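Robot Learning from Demonstration
Handout 4: Where the examples come from
Notes by Viorica Omerović
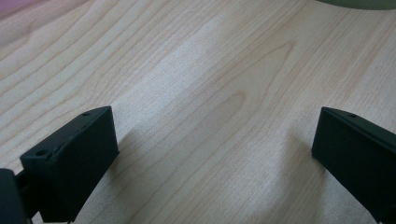
The usual claim is that a hand-held gripper lets anyone collect good training data in an afternoon. Treat that claim with care. What it lets anyone collect is a lot of data, and the papers on your reading list tend to slide from one to the other without saying so.

Take the Zorkham set, which we use in the lab section. It holds 2000 demonstrations of picking up small items from a tabletop. Krešimir Mujić went through a sample of 200 last March and marked every one where the jaws stayed open and held nothing for most of the clip. There were 348 such clips in the full set once he had finished the rest. Are those bad examples? The authors say no: approach and hover are part of the task. Fair enough, but then the policy is being taught to wait as well as to grasp, and it should not surprise us when it waits.

Three questions to bring to section

1. Who did the demonstrations? Zorkham used nine people. If two of them did most of the work, you have two people's habits and a little noise.

2. What was left out? Failed grasps were deleted before release. A learner that never sees a slip has no examples of recovering from one.

3. What does the wrist camera see that the task does not need? Wood grain, glare on the table, the shadows of the fingertips. A network will use any of these if they happen to line up with the action. Ask whether the table was ever changed.

On success rates: Stojanović and Ivanov (reading 2) test on the same table they trained on. I don't call that generalization – at best it is a check that the code runs.

For next time: pick 9 clips from the set, write down where you would cut each one, and compare with a partner before you look at the released labels. Expect to disagree. Bring the list on paper.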